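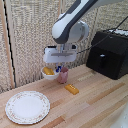
Slide 1. Bowl, pink cup, yellow block, plate at the front

Home Talks Notes Contact
4 min read 31 shares

LAYING THE SMALL TABLE – notes, Osside, 2pm

Hello, thanks, toilets are back through the double doors. Phones on quiet please.

Start with the question off the sign-up sheet: how much do you put out for a pretend lunch? Most of us put out the whole box. I did for years. At Ghoneim we had a crate with 200 bits in it, tipped on the floor every morning, and all anybody did with it was the tipping.

So – less. One plate, one bowl, one cup, a couple of things to eat. Leave the rest on the shelf. Say this slowly, people write it down.

Why a bowl AND a plate. Bowl is for keeping things in, plate is for giving them to someone. Kids get this very quick. Food goes in the bowl first, plate stays clear, then you've got somewhere to move it to. If the plate is full when they sit down the game's half over.

Show of hands, who lays the food straight on the plate? (Wait. Dont tell them off.)

Spacing. Plate nearest the child. Bowl and cup further back, near each other. Leave a proper bit of bare wood inbetween. They need to reach and put down without knocking the cup.

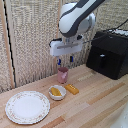
Nanna Østergaard wrote in after the Dellden talk to say she wouldn't have a cup out at all until the food part has settled down, the cup always gets used as a second bowl and then you have lost your lunch. She might be right for the little ones. Mine liked the cup. Ask the room, two minutes, no more, they overran badly last time.

Then colour. Pale plate, pale bowl, strong yellow food – you can find it from across the room. Pattern on the rim is fine, pattern in the middle gets in the way. The small pink and green flowers round the edge are about as fancy as I'd go. Keep the middle plain so whatever lands on it shows up.

Charity shops for this. You want odd ones, not sets. Vellora market if you can get there before ten.

(drink of water)

Next bit is putting things down. Everyone practises picking up. Putting down is harder! Into a bowl is harder than onto a plate, the rim gets in the way and you can't see your own hand. Round things roll to the bottom so that helps. Blocks sit on a corner and look wrong and the child takes it out again. Let them. Don't straighten it.

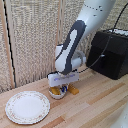

Slide 3. Plate front left, bowl behind it, block lying on the table beside

A block left on the table isn't a mess. Might be butter. Might be waiting its turn. Ask before you tidy it, I've had real tears over this.

Tidying up – go backwards. Food first, then cup, then bowl, plate last. Same order every time. Card on the wall if you've got helpers who change over. Wipe the table along the grain, crumbs of playdough sit in the joins otherwise.

Gloss surfaces. Fingermarks, yes. Also shine, which bothers some children more than you'd think, so turn the lamp a bit or move the chair.
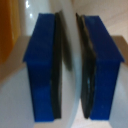 Slide 4. Glossy white curve behind, blue in front

Skip washing bit if short of time. It's on the handout.

Questions. Probably: what age, where do I get the food, what about wooden versus plastic (either). Someone will ask about glass. No glass.

Handouts by the door, take one each, leave the pens. Osside again in June, list is open.

2535 views 2 comments
Previous Next Back to top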